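Bench notebook, small parts storage
Aug 5, 2020
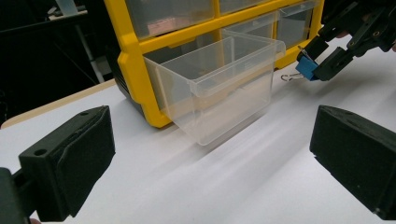 Yellow cabinet on the white table, one drawer pulled most of the way out. Blue binder clip at right.

Finally got to the little drawer cabinet and I'm so glad I did! It has been sitting on the Husness shelf since March with a bit of everything in it, and I'd forgotten what a nice piece of bench furniture it is. Clear drawers, so you get a hint of what's inside before you open anything, and the bright yellow is easy to spot from the door.

Went through it drawer by drawer. Kept the scheme simple:

- top row: screws, by length, short to long
- middle: electrical bits, copper pieces and offcuts of board
- lower: clips, clamps, rubber feet, odds and ends

Binder clips get a drawer of their own now. We go through them like crazy (drawings, bags of washers, holding a glue joint for ten minutes) and they always end up in the screw drawers. The blue ones are my favorite size, strong enough to hold a stack of 30 sheets and still easy on the thumbs.

The front panel on each drawer makes a great handle. Pull from the middle and it comes out straight; pull from a corner and it binds. With a full load of screws I support the front with the other hand, as the drawer tips down once it's most of the way out. Wiped the runners with a dry cloth and they slide beautifully. No oil, please, it picks up dust!

Sinan Güler wants the Pradance spares in here too. I think there's room for the springs, but not for the long pins, they need the flat tray. Sinan, can you check whether job 1781 still needs its own drawer? If it doesn't, I'll give that one to the M3 nuts, which are living in a coffee mug.

Labels next. Printed a first set at 14 point, a bit big for the fronts, will try smaller. Paper inside the drawer front reads fine through the plastic and doesn't peel.

Still to do: dividers for the washer drawer, and find the lid to the Kahraman box.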